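Search this forum Search Advanced search

Grasping and Manipulation > Methods > Retry policy after failed picks, what counts as a success?

Reading time: 6 minutes

multen_r
23 October 2018

Splitting this off from the calibration thread, where it was getting buried.

I'm trying to reproduce the clutter clearing numbers from the Sellia report (Chuang and Su). Their claim is that a grasp scorer trained on 3000 self-labeled attempts beats the hand-tuned antipodal baseline on mixed rigid and soft objects. My scorer has the same architecture, the same crop size and the same number of attempts, and I get a tie with the baseline. No gain at all on cloth.

Before I start changing the network I'd like to know how other people label success. The report says "gripper width after lift" and gives no threshold. With a towel in the fingers my width reading is close to fully closed, so every thin fabric grasp gets labeled as a miss.

grabens
That's your answer. Width-only labels are fine for blocks and balls and useless for anything thin. You have trained it to avoid cloth.

multen_r
It doesn't avoid cloth, though. It picks folds fairly often. It just doesn't pick them more often than the baseline does.

grabens
Because ridge geometry looks like a graspable edge and the baseline likes it too. Check the score histogram for fabric crops separately. I'd bet it is flat.

oddlot
I don't agree that width is useless. We use width plus a small change in motor current at close and it separates a thin towel from empty fingers most of the time. The requirement is that you log the empty close first and subtract it. Drift over a session is larger than the signal otherwise.

What closing force are you running? Low force will blur the difference.

multen_r
Force is at 40 percent of max. I kept it low for the hollow pieces.

I don't log an empty close. I'll add one at the start of each bin refill.

Lam_bench
Different complaint. "Beats the baseline" depends a lot on how the bin gets emptied. If you take objects out and don't put them back, the easy rigid ones leave first and the last third of the run is nearly all fabric. If you refill after each pick, the mix stays constant. The report uses the first protocol for the robot runs and the second for the offline test split. Those two numbers shouldn't be in one table.

tzuhsuan_su
Second author here (Tzu-hsuan Su). I can answer some of this.

The threshold was 2 mm above the closed reading. It was in a config file and should have been in the text. For fabrics we did not trust width. There was an image difference check on the bin before and after the lift, and if enough of the cropped region had changed we overrode a width miss. Chak-lun wrote that part and it got cut from the report for length.

Lam_bench is right about the protocols. The caption says which is which, but I agree the table invites a comparison it shouldn't.

grabens
An image difference check gives you false positives whenever the fingers drag something. Push a towel a couple of inches and the crop has changed plenty.

tzuhsuan_su
Yes. We compared against a hand-labeled subset and dragging was the main source of wrong positives. We left it because the error went toward attempting cloth, and we wanted more attempts there. I wouldn't defend it as a general labeling method.

grabens
So part of the reported gain on soft objects could be label bias. If evaluation used the same check, a drag scores as a pick.

tzuhsuan_su
Evaluation counted an object only if it was released over a receptacle. Drags didn't count there. Training labels and evaluation labels were separate.

multen_r
Thanks, that clears up most of it. So the recipe is width threshold, image override for soft material, evaluation by placement. I had the first only.

Does anyone have an opinion on bin contents? I've been running a rigid-heavy mix with one cloth. I suspect the ratio matters more than the scorer.

oddlot
It matters. I went through this in July with the Iltament planner. With one cloth the policy can ignore it until the end and the average barely moves. I now load enough fabric that it covers some of the rigid objects, so the order of picks has consequences. A ball under a towel can't be scored from the top camera until the towel moves.

I also stopped using a solid-walled tote. Ours has wire mesh sides and a bright metal rim, and the rim throws off depth returns, so I mask a band along it. Without the mask the scorer puts high-confidence grasps on the rim itself. Candidates close to the wall get dropped too, which costs a few legitimate picks in the corners.

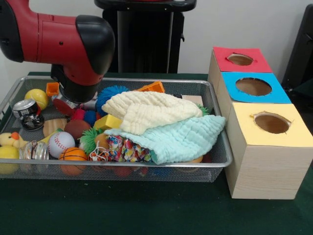 The other setting worth fixing is approach direction. I only allow top-down, with wrist rotation free. Angled approaches did better on flat stacked fabric in simulation, but on hardware the gripper housing hit neighboring objects before the fingers got down to the target. Restricting to top-down cost me some cloth picks and removed nearly all the protective stops, and I'll take that trade for unattended collection.

For the mix I'd go with two towels of different weave, something stringy, and the rest balls and blocks. Keep it fixed between methods. Photograph the bin at each refill so you can throw out runs where the pile was obviously easier.

Lam_bench
Throwing out runs after you've seen them is how people end up with good numbers. Decide the criterion beforehand or keep everything.

oddlot
The photo gets judged before the run starts. I should have said that.

Lam_bench
Then fine, but log the rejected refills and report how many there were. A refill procedure with a person's judgment in it is part of the method.

grabens
Agree with Lam on this. I'd go further and drop the judgment completely. Dump the contents from a second tote, don't touch them, run. The variance is larger and you need more refills, and the comparison means something.

oddlot
Dumping puts the heavy items at the bottom and towels on top nearly every time. That's a bias too. You have only moved it.

grabens
It's the same bias for both methods.

oddlot
It isn't neutral if one method is worse on cloth and cloth is always on top. You'd be measuring cloth performance and calling it clutter performance.

multen_r
I'll run both, dumped and hand mixed, and report them in separate rows. Baseline and scorer will alternate refill by refill so drift hits them equally. Empty close logged each time, rim masked, top-down only.

tzuhsuan_su
If you keep the raw images I can send you the override script. It expects registered before and after crops. Set the change threshold on your own data, as ours was tuned for our lighting and will be wrong for yours. Also make sure the arm is clear of the view before you take the second image. We lost a day of labels to a shadow.

multen_r
Please do. The arm parks outside the view, but I hadn't thought about the shadow.

grabens
Post the fabric-only histogram when you have it. I still think it's flat.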